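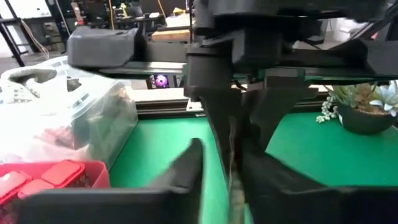
Two grippers at close quarters over the green work surface.

Review: Trisach Bench Practice Guide for Two-Arm Workstations
Reviewed for the Plallilow equipment office by Isla Mudgway

The Trisach guide sets out rules for tabletop work in which two arms share one surface. It costs $309 for a single site and $618 for a license covering all sites. This office reviewed the single-site edition in September.

The section on shared space is the strongest. It requires a written limit on how near one gripper may come to the other, and a named person who may change that limit. The wording is plain, and new operators at our Mendoza site needed no help with it.

Guidance on table layout is also sound. Bins are to stay along the back edge, glass items are to be listed before a session begins, and soft goods are to be kept in a container of their own.
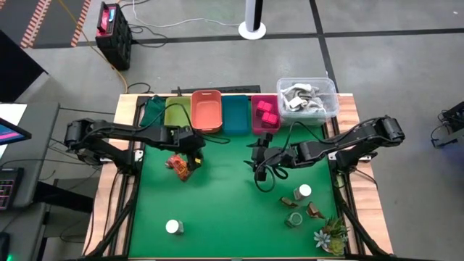
Cable routing receives less care. The guide gives it one page and says only that cables should be "kept clear of the working area" – a phrase two supervisors may read in two ways. Vesna Radonjić, who checked the text against our own rules, asked for a stated clearance at the wrist and at the elbow. Floor marking is treated in a short appendix and should be moved to the main text.

The competing Prirum handbook, at $659, covers cables in full but is harder to use at the bench. The 30 checklist sheets supplied with Trisach are clear and may be copied.

Recommended for purchase, with a local rule on cables attached.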